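Session 4 handout: direct mail response and cost per order

Read before class. Bring a calculator or a laptop with a spreadsheet.

## 1. Terms

- **Drop**: one mailing sent on one date to one list.
- **Gross quantity**: pieces handed to the post office.
- **Net quantity**: gross quantity minus pieces returned as undeliverable.
- **Response**: any reply that can be traced to the drop by code, coupon or phone extension.
- **Order**: a response that led to a paid sale. Requests for a catalog are responses and are not orders.

Response rate is responses divided by net quantity. Some shops divide by gross. Either is usable, but the two must not be mixed in one table. In this course we use net.

## 2. Worked case: Dovden

Dovden sells replacement parts for sewing machines by mail. It sent one letter with a reply coupon to a list rented from Anitach.

| Item | Figure |
|---|---|
| Gross quantity | 1,372 |
| Returned as undeliverable | 380 |
| Net quantity | 992 |
| Responses | 200 |
| Orders | 111 |

Response rate: 200 / 992 = 20.2 percent.
Order rate: 111 / 992 = 11.2 percent.
Conversion of responses to orders: 111 / 200 = 55.5 percent.

On gross quantity the response rate would be 14.6 percent. The gap comes entirely from the quality of the list. A return share of 27.7 percent is very high for a rented list, and the first question to put to the list owner is when the addresses were last checked.

Do not carry these rates over to other cases. The list was small and held only past buyers of the same type of part.

## 3. Cost per order

Add printing, list rental, postage, inserting and design. Divide by orders. Postage is charged on gross quantity, so undeliverable pieces raise the cost per order even though they drop out of the response rate.

Design cost is the item most often argued over. If the same letter will be used in three drops, charge one third of the design to each. If later drops are only planned, charge all of it to the first.
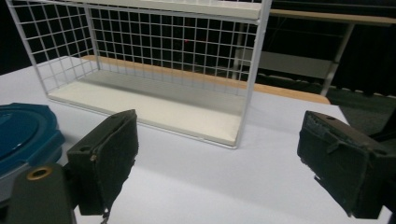
Vilmos Mészáros objected to this last rule when an earlier version of the handout went around. In his view a planned drop with a signed print order should carry its share of the design from the start, and loading the full amount on the first drop makes a sound letter look like a failure. The point is fair where the print order cannot be canceled. Where it can, keep the rule as written and state it in a note under the table.

## 4. Split tests

Change one element per test: the offer, the headline or the envelope. Assign names at random, never by ZIP code or by alphabet. Mail both halves on the same day.

Zamfir tested a new headline and a new price in the same drop. Version B drew more orders, and the result could not be assigned to either change.

## 5. Exercises

1. Recompute the Dovden conversion after removing 11 orders that were later refunded.
2. Tineck quotes its response rate on gross quantity. List the figures you would ask for before comparing it with Dovden.
3. Rewrite the Zamfir test as two separate drops. State what is held constant in each.

Show all steps. Percentages to one decimal place.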